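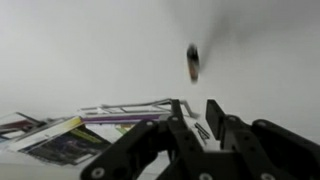

Can one small record label change how a town hears its own music?
It can, if it records what people already play at home and then lets the players pull it apart. Our project looked at Stimis, a label that started in a back room in Skirkgate, and at its album Mevmont, which mixes old dance tunes with tape loops and electric organ.

Student project report, Music and Local Culture, 2 April 2020

We picked Mevmont because all of us had it on repeat last August and none of us could say why it worked so well. It has 13 tracks, and the longest one is built on a single fiddle phrase that keeps coming back slower and lower until it sounds like a cello (we checked, there is no cello on the record!). The sleeve notes name the source of the tune as a handwritten dance book dated 1816, kept in the town library.

So we went and read the book. It was a great afternoon. Most of the tunes are only eight bars long, with no chords and hardly any slurs, which leaves the player a lot of room. We copied out three of them and compared them with the album versions by ear, bar by bar. 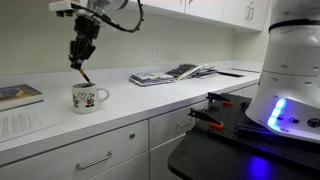
The first tune, a jig, stays very close to the page for the opening minute. Then the organ comes in on a held note that clashes with the melody, and the whole thing tips over into something much stranger. The second is a slow march, and on the album it loses its rhythm completely. You only hear the tune if you already know it, and once we knew it we couldn't stop hearing it!

The third tune took us the longest. It is called "Gavrilă" on the album but has no title in the book. The label's website says the name was borrowed from a dance band that passed through town in 1961 and left behind a reel of tape. Parts of that tape are on the track, with the hiss left in. We slowed the loop down to half speed and found that the drum pattern fits the old tune nearly perfectly, with one extra beat at the end of each line.
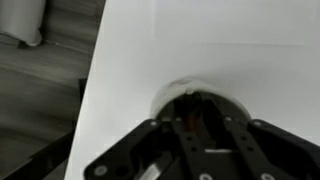 That extra beat is our favorite discovery. The fiddle waits for it every time, so the melody seems to take a breath before it starts again. We tried playing the tune ourselves with and without the beat, on violin and a borrowed keyboard, and the version without it sounded rushed.

We ran out of time for the other ten tracks. Next we would like to find out whether they come from the same dance book, and to make a proper written score of the organ part on the jig, which we have only as far as the second repeat.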